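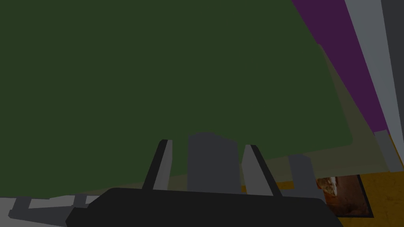
The unit designated Skadik was entered for service on the morning of May 14, 2020, in accordance with the schedule of the Veltard Office of Maintenance. The technician of record was Cristian Mosquera. The stated fault was hesitation at the right gripper.

Mr. Mosquera read the previous entry, dated in April, and found it complete. He then opened the calibration form and directed the unit to close its fingers 200 times. It complied. On six occasions it paused before closing, and each pause was entered in the column provided.
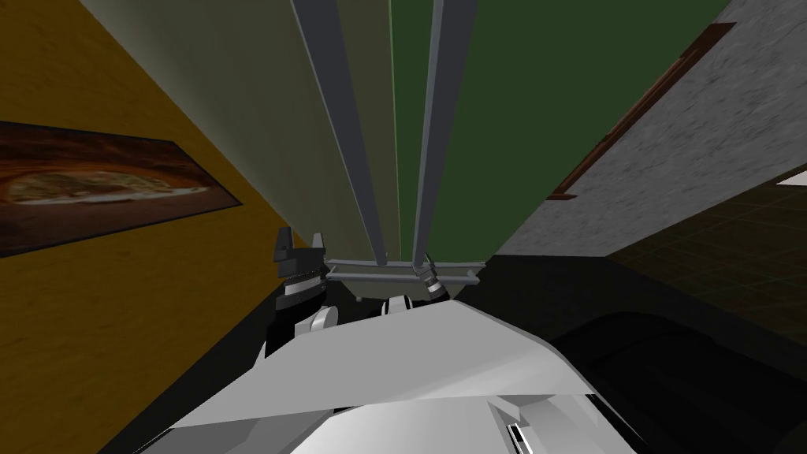
The form allowed three causes for a pause: wear, dirt, and error of instruction. Mr. Mosquera examined the finger settings and ruled out the first. He ruled out the second by the usual method. For the third he was required to read the instructions aloud in the presence of the unit, a rule older than anyone at the Office, and he did so from line 1 to line 1855.

At line 1855 the instruction said, "Wait for Gowda." No employee of that name appeared in the register. Mr. Mosquera checked it twice and telephoned the records desk, which confirmed the finding and asked him to submit it in writing.
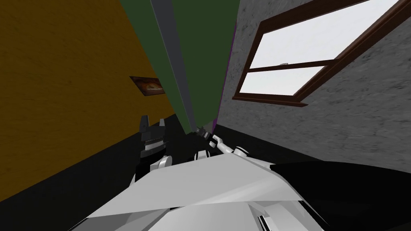
Skadik in the corner room, both arms raised.

He was authorized to delete the line. He placed the cursor on it, and the unit said nothing, having no means of speech. After a time he returned to the form, wrote "normal operation" beside each of the pauses, and set the next service at 2000 hours of use. Under "Remarks" he asked that the records desk keep looking.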